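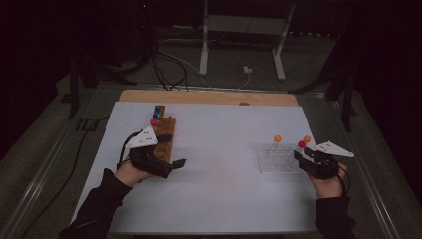

Marble run for my nephew, what slope do you use?

Ulness Woodworking Forum > Toys and Games > Marble runs

trackside_joe
Posted 1st February
Hi all! First marble run and I am completely hooked already. It's for my nephew, who turns 8 in April, so I have some time, but I've burned through a lot of scrap pine getting the first two ramps to work. The plan is a zigzag in an upright frame, eight ramps if I can fit them, with a little bell at the bottom (he loves a bell).

Right now my ramps drop 1 inch over 12 and the marbles come down like they're late for work. They jump the turn at the end of the second ramp almost every time. Do I go shallower, or build up the walls at the turns? I cut the grooves with a 5/8 core box bit and sanded to 220.

mapleburr
Shallower! I'm at 4 degrees on mine and even that feels quick with glass marbles. Your 1 in 12 is a bit under 5, so you're not far off, but that bit of extra speed adds up by the second turn. Also, drop holes beat open turns every time. Let the marble fall through a hole onto the ramp below and it loses nearly all its speed. Makes a lovely clunk too.

Szymon Bielecka
I'd disagree on drop holes for a first build. They have to line up, and if the frame racks even a little you get a marble sitting on the lip forever. A plain end stop with a gap is easier: ramp runs up to the side of the frame, marble bumps the side, falls to the next one. My kids have beaten on one like that for years.

mapleburr
Fair, but Szymon, your frames are square and mine aren't, and my holes still work :) Drill them well oversize. I use a 1 inch Forstner for 5/8 marbles.

gran_of_28_toys
Oh I love these threads! I have built so many of these for the church sale and the thing I'd say is finish the grooves LAST and finish them thin. My first one got three coats of poly because I wanted it shiny, and there was a drip in the groove on ramp three that stopped every single marble. I ended up scraping it out with a teaspoon. Now it's one coat of Flarkier paste wax, buffed, and done. Smells good as well.

trackside_joe
A teaspoon! OK, I tried Szymon's end stops tonight because I had the parts, and wow, what a difference. Dropped the slope to 4 degrees while I was at it, so I can't tell you which change did it. Not very scientific. But four ramps in a row with no jumpers!!

Now the next question. Walnut or cherry for the real one? The scrap version is pine and it dents if you look at it.

Afonso Teixeira
Please use neither! Beech. It's hard, it's plain, the grain is tight so the groove comes out clean off the bit, and it costs a lot less. I built one from a stack of beech I bought at Vieira, the lumber place off the county road, and it still looks new. Walnut is pretty, but it's open grained and you can hear it when the marble rolls, sort of a hiss.

Szymon Bielecka
The hiss is the best part.

Afonso Teixeira
You would say that. You put walnut on everything.

mapleburr
Hard maple gets my vote, obviously. But the hiss is nice, I'm with Szymon there. Cherry is soft enough that steel balls will mark it over time, so stick to glass if you go that way.

nightshift_ed
Has anyone got the old Nonon plans? It was a tower with a spiral in the middle, printed in a booklet around 2000 or a bit before. My dad built it from that and it had a paddle wheel halfway down that clicked as each marble went through. I'd love to make another one.

gran_of_28_toys
Ed, I had that booklet! The spiral was a stack of rings, each one cut in half and glued with a little offset. Took me a whole winter. I'll look in the garage, no promises, it may have gone in the move.

nightshift_ed
That would be amazing, thank you!

trackside_joe
Ooh, a paddle wheel. Now I want a paddle wheel. What do you use for the axle, dowel or brass rod?

Afonso Teixeira
Brass. 1/8 rod in a 9/64 hole, no glue, no oil. Dowel swells in summer and then your wheel stops.

mapleburr
Dowel is fine if you wax it. Mine has been through five summers.

Afonso Teixeira
In your air conditioned house, sure.

trackside_joe
Going with brass, sorry mapleburr! And I'm getting beech from Vieira on Saturday if they have 5/4 stock. Will post the frame once it's glued up.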